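**Siltau opens its doors for a table-clearing demonstration**

Kandton, Monday, December 3, 2018

Hello from all of us at Siltau! I'm Elfriede Steinbach, I look after visits and press here, and I've been told a press release should be short and sober. I'll do my best, but we've just had our open day and I'm still rather pleased with it.

We had 187 people through the door, which for a firm our size is a lot of coats. They came in groups of 20, and each group got a seat-of-the-pants introduction from me, a proper one from Cheuk-hei Mok, and then what they'd really come for: a robot working on a messy table. Plates, paper napkins, little packets, a cup with a drop left in it. The sort of thing every office has after lunch, and a far harder job than it looks (ask anyone who has tried to pick up a crumpled napkin with two stiff fingers).

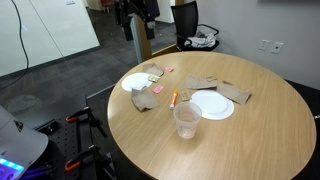
Tin-yau Cheng, who leads the project, is very firm that we don't tidy things up for guests. "If we lay the table out nicely, you're watching a trick," he told the first group. "Paper folds differently every time you drop it, and I'd like people to see the arm deal with that, slowly, and sometimes get it wrong."

And it did get it wrong now and then! One group watched it go for the same napkin 3 times before it got a proper hold, and I've never heard such a cheer for a bit of brown paper. Wai-kit Chuang, who writes most of the grasping software, spent the whole day being asked why it doesn't just go faster. His answer is that it could, but he'd like the cup to stay upright.

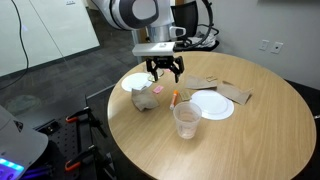
The questions were the best part for me. A school party from Oakley wanted to know whether it could do bedrooms. Somebody from a café asked about teaspoons, and that turned into nearly an hour of talk with Wai-kit over by the coats. Several people asked about jobs, too, and I'll repeat what I said on the day: we expect canteen staff to work alongside it, and we've been asking them what they'd want it to do first. Wiping came up a great deal. We can't do wiping yet.

We also used the day to share some news. Siltau will begin a trial with Plonlow, the catering firm, in March. It'll run in 3 of their staff canteens, outside the busiest hours to begin with, and there'll be one of our own people on hand the whole time. Santeri Kallio, who runs operations at Plonlow, came along to see it for himself and stayed for two sessions.

"I've got good people spending their afternoons picking up sugar packets," Santeri said. "If the robot can take a share of that, I'm interested. I've also told Tin-yau that our tables are a lot worse than his."

We'll be holding another open day once the canteen trial is under way. If you were turned away at the door this time, I'm sorry, and please do write so I can put you at the top of the list. Journalists who'd like a quieter look at the robot, or a chat with Tin-yau or Wai-kit, are welcome to come by appointment.

**Press and visits:** Elfriede Steinbach, Siltau, Kandton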